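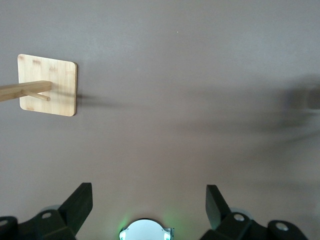 Bamboo stand, base and upright peg, with the flat arm at the peg.

Ticket: Countertop mug and towel stand leaning, arm will not stay level
Product: Bidholm bamboo stand, square base
Opened: Wednesday
Status: Closed

2 comments · 16 shares

Reported problem

The stand has been on our kitchen counter since August. It has a square bamboo base, one round peg and a flat arm that fits to the peg. For the first few weeks it was fine. Now the peg leans when anything is hung on the arm and the arm drops at one end. With a tea towel on it the lean is slight. With a full mug it tips far enough that the mug touches the counter.

I have not dropped it or put it in the dishwasher. It gets wiped down with a damp cloth most evenings. The counter is flat, I put a level on it.

Checked so far

Turned the base over. The screw that goes up into the peg was loose and went round almost a full turn by hand. Tightened it with a screwdriver. Peg felt firm, but it was leaning again by the next morning.

Took the peg off and looked at the hole in the bottom. The bamboo is worn round the thread and there was fine dust in it. The base itself is sound, with no cracks at the corners and no splits along the grain.

Swapped the screw for a longer one from the drawer. It bit at first and then spun. Went back to the original so as not to make the hole any worse.

Tried the arm at the peg with no load. It sits at a small angle even when the peg is straight, so there may be two faults and not one.

Reply from Avero Home support

Thanks for the details. Please do not fit a longer screw, as it can split the peg. For a worn hole we suggest the following.

Take the peg off and brush out the dust.
Put wood glue in the hole and push in a sliver of matchstick or cocktail stick. Trim it flush.
Leave for 16 hours.
Drive the original screw back in by hand, slowly. Stop when the peg is firm against the base.

For the arm, check the slot for dried glue left over from assembly. A strip of 60 grit paper folded once will clear it. Take off very little and test the fit each time.

Keep mugs towards the peg end of the arm. The tip is meant for towels and light utensils.

If the peg still leans after this, send us the batch number printed on the box and we will post a new peg and screw.

Update from customer

Did the glue and matchstick repair and left it overnight and through the following day. Screw went in properly this time and stopped where it should. The peg stands straight.

There was a hard bead of glue in the slot, on one side only. Cleared it with the sandpaper, two or three strokes at a time. The arm now sits level by eye with nothing on it. I wiped the dust off and rubbed in a bit of board oil where I had sanded, as the bare patch looked paler than the rest.

Hung a tea towel on it for two days, then one mug close to the peg. No lean that I can see. I have not tried two mugs and will probably not bother.

I no longer have the box, so no batch number. Not asking for a new peg at this stage.

Closing note

Repair held. No parts sent. Glue in the slot passed on to the assembly side. Customer can reopen this ticket by replying to it if the screw works loose again.

2 people found this helpful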